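Flekden Hand Grippers – build page
Sold as a pair, from the Mensah shared workshop

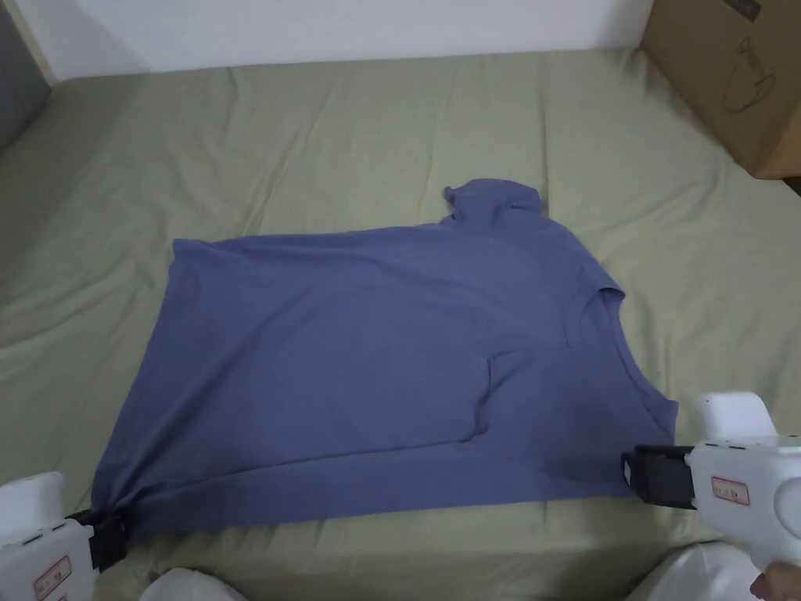
We're on version 2 now and I love these things! You hold one in each hand, squeeze, and the black jaws close on whatever you're teaching with – T-shirts are still my favorite test. The body is white printed plastic and the handle is curved, so long folding sessions are much easier on the wrist. Najwa Hamdan redrew the jaw pads in May, and thin hems hold far better.

Each gripper takes 4 screws and nearly 800 grams of filament (print the handle slowly!). Kits come unassembled.

Questions go to Bram Van Rooij at the workshop.

Updated 11/10/20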